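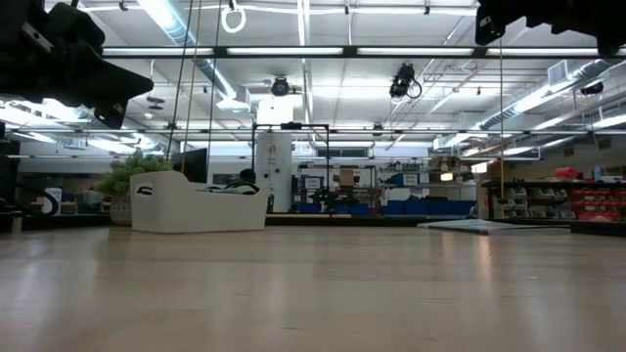

4. Setting up the Inora dehumidifier in your basement

Okay, you've got it out of the carton and down the stairs (my condolences to your back). Before you plug anything in, let it stand upright for 2 hours. I know, I know. But the oil in the compressor moves when the unit gets tipped, and it needs time to settle back where it belongs.

4.1 Picking a spot

1. Find a level piece of floor near the dampest wall. Mine sits by the old coal chute.
2. Leave at least 14 inches clear on the side with the air grille, and 11 inches everywhere else.
3. Check that the power cord reaches a grounded outlet without an extension cord. If it doesn't, move the unit.

Caution: Don't set it right next to a floor drain that backs up in heavy rain. I did that my first spring and came down to find the wheels under water. The unit lived, but I aged.

4.2 Bucket or hose?

You can let the bucket collect the water, or run a hose and forget about it. I went with the bucket for one whole summer and got very tired of the stairs, so I'm a hose person now. If you're staying with the bucket, skip ahead to 4.3.

1. Turn the unit off and unplug it.
2. Pull the bucket out and set it aside.
3. Pop off the round cap on the back with your thumb. It's stiff the first time!
4. Push the threaded adapter through and turn it until it's snug. Hand tight is plenty, and I've cracked one with pliers.
5. Screw on a regular garden hose and run it downhill to the drain, with no loops or humps along the way.
6. Slide the bucket back in until it clicks. The unit won't start without it, even with a hose on.

Note: Mizanur Bhattacharjee wrote in to say his hose dripped at the adapter until he added a second rubber washer. I tried it on mine and it worked there too, so I keep a few spares taped to the lid.

4.3 First run

1. Plug in and press Power. The fan starts right away and the compressor joins in a few minutes later, with a thump that made me jump.
2. Set the target to 50 percent. Going lower mostly just runs up your electric bill.
3. Close the windows and the door at the top of the stairs.
4. Leave it alone overnight.

If the display still reads high in the morning, don't panic. Concrete holds a lot of water, and my basement took almost 11 days to come down the first time.

Caution: If you have to switch the unit off, wait a few minutes before turning it back on. Quick restarts are rough on the compressor.

Filter cleaning comes next, in section 5.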